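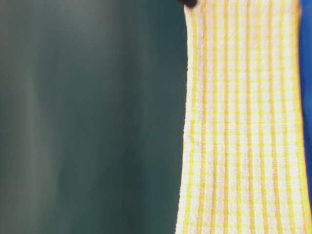
Yellow and white checks, hanging up.

I have been putting off redoing my contact form for so long that my sister stopped asking about it. She used to bring it up at every family dinner, because she once tried to order a birthday present through my site and gave up halfway down the page. She called me instead, and I wrote her order on the back of an envelope. That should have told me something, and it did, but it took me two more years to sit down and deal with it.

For anybody new, I run a very small business from home. I bind notebooks and repair old cookbooks, and almost everything I sell starts with somebody filling in a form on my website. I built the first version myself on a rainy weekend with a free template called Tolmont, and I was so proud of it that I added every field I could think of. Name, second name, phone, other phone, how did you hear about us, preferred paper, preferred thread, preferred day of the week for a reply. There was a box for fax. I have never owned a fax machine!

The push came from Fitzgerald Mercado, who lives two streets over and used to design sites for a living before he got into beekeeping. He came by to drop off a cookbook with a broken spine and asked, very politely, whether he could look at my numbers while the coffee brewed. I didn't know I had numbers. He found them in a corner of my hosting account, under a menu I had taken for advertising. Over the spring, 1,736 people had opened the form page. The ones who got all the way through and pressed send came to 198.

I felt a bit sick, to tell you the truth. Fitzgerald said he had seen much worse and had another cookie.

We sat down properly on 14th June, with the laptop on the kitchen table and the window open, and went through the thing field by field. His rule was simple enough that even I could follow it. For each box he asked me what I did with the answer. If I couldn't say, the box went. Out went the fax, naturally, and the second phone, and the preferred day. I fought hard for the thread question because I love talking about thread, but he asked how many people had ever picked anything besides "no preference," and I had to let that one go too. (If you care about thread, please write and tell me. I mean it. I will answer you at length.)

What we had left was a name, an email address, a drop-down for notebook or repair, and one big box for everything else. I was worried about the big box. I thought people would leave it blank or paste in their life story. Fitzgerald said a life story was fine by him, and that the limit I'd set was the trouble. I had capped it at 50 characters, years ago, for reasons I can't remember, and it cut people off mid-word without a warning. No wonder I kept getting messages that ended in "my grandmother's copy of the". We raised the limit to 4,000 and put a line of plain text above the box: "Tell me about your book."

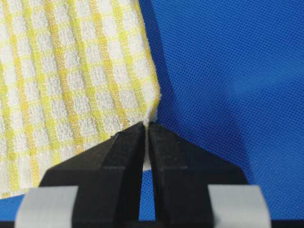

Same yellow stripes, closer.

Then there was the matter of error messages, which I had never once seen, being the only person who fills in my form correctly. If you left out the little dot in your email address, the whole page reloaded, wiped everything you had typed, and said "Invalid" in red at the very top, where you couldn't see it on a phone. I tried it on my own phone and said a word I won't repeat here. Now the message shows up right beside the box that needs fixing, and it says what's wrong in a normal sentence, and your typing stays put.

I looked at a couple of paid form builders as well, Okelia and then Naidoo, and they both seemed perfectly nice. Okelia had more colors than I would know what to do with. Naidoo wanted me to book a call, and I'm shy about calls. In the end I stayed with what I had. I did change the labels so they sit above the boxes, in dark text, where they don't vanish as soon as you start typing. My old pale gray ones looked elegant to me in the evening with the lamp on. My aunt, who is eighty and a loyal customer, informed me that she had thought they were smudges.

My next job is the thank-you page, which at the moment says "Submitted" and nothing more. I'd like it to say who I am and when you'll hear back, and maybe show a notebook or two. I'm hoping to get to that in July, once the repair pile goes down. Fitzgerald's cookbook is in that pile, and I promised him it would be next.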